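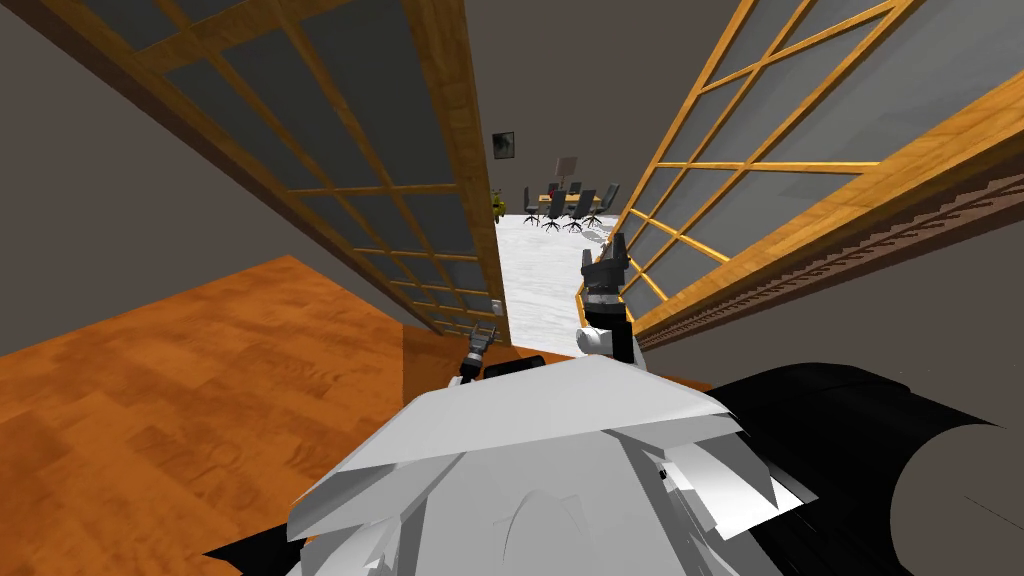

Merrick door closer, two-speed model, bought in August for the double doors at our Laltgate office. The unit has two adjustment valves, one for sweep and one for latch. Both respond evenly, and a quarter turn is enough to change the closing time noticeably.

The body fixes with four screws. Pilot holes matter in hardwood – the supplied screws are soft, and I rounded one head. The paper template is accurate, but the arm instructions show the left-hand version only.

Closing force is adequate for a 42-inch door. There is no hold-open function, and the Carmont closer it replaced had one. Noise is low. The plastic cover fits poorly and needs pressing back on after each adjustment.

Rating: 4 out of 5.

Brodie Pomare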